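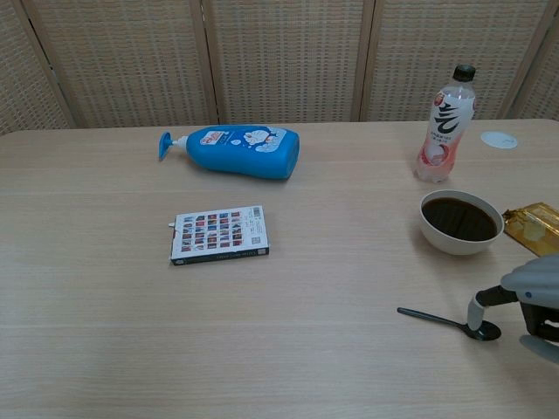 Table 2, screen side, stock as set out. Blue pump bottle on its side at the back, white picture box in front of it.

2/21/24

Sorting the mixed shelf from Skatulard before it goes into the Cotar cabinet. Table against the woven screen, front edge left clear for the scale and the label sheets. Hina Rajput on labels, me on weights and the log.

Pump bottle (blue). Logged under liquids, large. Gross weight 1425 g on the bench scale, tare not known, so the fill column stays blank until we have an empty one of the same type. Tag no. 89. Label side has the cartoon animal and bubbles, other side plain, so the tag goes on the plain side, low, clear of the print. Stored lying down the pump sticks out past the shoulder and needs the deep bin. Head gets a rubber band and a bag before it goes in. Last month's leak in bin 2 came from a head that got leaned on.

White box (flat, grid of small pictures on the upper face). Gross 178 g. Goes in the shallow drawer, picture side up, nothing stacked on it. Hina wants it under paper goods, Boyang Han had it under games on the old list. Left as "flat box, printed" for now. Contents not checked.

Drink bottle: not stock, no tag. Move to the side counter before weighing the rest.

Scale drifted 2 g between first and last check with the Jurčo reference weight. Re-zeroed, repeated the pump bottle, same reading. Did not repeat the box.

Screen: leave it where it is. Wajid Rajput asked if it could go back to the Grurnport room. It keeps the draft off the scale, and with it folded away the last digit would not settle. Wooden edges can be wiped, the weave only brushed. No tape on either. Old tape residue took Iqra Arain most of an afternoon in February last year.

To do
- deep bin for liquids, lid that closes over a pump head
- agree on a category for the box (Hina, Boyang)
- ask Hicham Bensaid for an empty blue bottle for tare
- more small tags, the roll is nearly out
- recheck scale tomorrow, cold start, then again after an hour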